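Docs | Browse | Releases | Discussions | Sign in

Kasteo bench set, README
7 min read · 187 stars · 5 comments

# Kasteo bench set

Hi! I'm Eun-ji Ki, I look after the bench work at Prondent, and this is the README for the recordings we've been making there. I'm not a researcher. I ran the small parts bench for years before I ran anything with a file name, so if you came for the math, go to the loader docs. If you want to know what's in the folders and what it was like to make them (and what it has done to our shifts), stay here.

## What this is

827 recordings of people doing ordinary bench jobs with a pair of hand-held grippers: picking small parts up off a table, putting them on racks, taking them off racks, moving them from one side to the other. A person does the work, the grippers record the motion, and Tronitz uses the recordings to train the arms that are going onto our second line.

All of it was recorded by people who work the bench for a living. I pushed for that pretty hard. The first plan was to bring in outside people for a couple of weeks, and I said fine, but they'll hold a ring like a tourist. We know which way a part wants to sit.

## What's in the folders

- `rack/` is loading and unloading racks. Biggest folder by a long way.
- `table/` is pick and place on a flat surface, no rack.
- `handover/` is passing a part from the left gripper to the right one. Everybody hated these.
- `notes/` is plain text, one file per session, written by whoever did the session. Please read them! There's good stuff in there and also one very long complaint about wrist straps.

Every recording has a `task` line, a `worker` code and a `result` of `done`, `dropped` or `stopped`. We kept the drops. Tronitz asked us to, and I'd have kept them anyway, it didn't feel right to make ourselves look better than we are.

Worker codes are letters and they don't map to anything outside our building. If you think you can tell who somebody is, please don't post it.

## How a session goes

You sign up on the sheet by the break room. Sessions last until you've had enough, and you get your normal hourly rate plus the bench bonus, same as if you were on the line. (That took from the start of the project until May to get in writing. If you're setting up something like this at your own place, get it in writing first.)

You put one gripper in each hand and do the job at whatever speed feels normal. Ji is the little program that starts and stops the recording. It beeps. You can turn the beep off in `ji.conf` and I strongly suggest you do.

New people are stiff for the first few tries and then they stop thinking about it. I leave the stiff ones in too but they're tagged `warmup`, so filter on that if you want smoother motion.

## What changed for us

This is the part I get asked about most, so it's going in the README.

Nobody lost a job over it so far. I'm writing "so far" because I promised the crew I wouldn't write anything rosier than what I know. Seven of us have moved at least part-time from loading racks to recording, checking and fixing, and the pay grade for that went up one step. The night shift shrank by attrition, and I don't love that. Two people told me they miss just loading racks with the radio on, and I get it, I miss it a bit myself.

What's better is wrists. Around 5 of us used to tape up before a shift, me included, and I haven't bought tape in a good while. What's worse is the checking. Watching rack recordings one after another on a screen makes you sleepy in a way that real parts never did, so we swap every hour now.

The other odd thing is hearing people explain their own work. You do a job for years and then you have to write down why you tilt the part before it goes in, and half the time the answer is "because the slot grabs it otherwise." Those answers are in the notes and I think they're worth more than the motion files. Tronitz politely disagrees.

## The rack task

Small ring, flat on the table, gray metal rack next to it. You work with both grippers and keep your sleeves back if you can. The ring is thin and it's a pain to get a jaw under, so expect a lot of `dropped` in here.

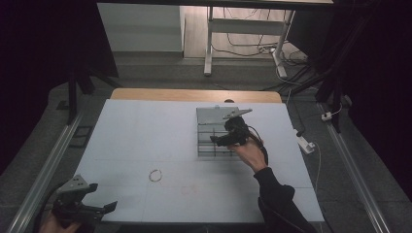
*Rack task: both grippers in hand, ring on the table to the left of the rack.*

If you're labeling these, count a try from when the first gripper moves toward a part, and end it when the part is let go. We argued about that one for far too long.

## Known problems

- Early `handover/` files have left and right swapped. The fix is in `tools/swap.py`.
- Some notes are half Korean, half English. Those are mine, sorry, ask me and I'll translate.
- `result` was typed by hand, so there are typos. `doen` means `done`.

## Using it

Fine for study and for your own tests. If you want to use it to plan staffing at a shop, please write to me first, I have opinions. Issues go in the tracker and I read them on my lunch break.

Shared 7 times · 5 comments · Back to top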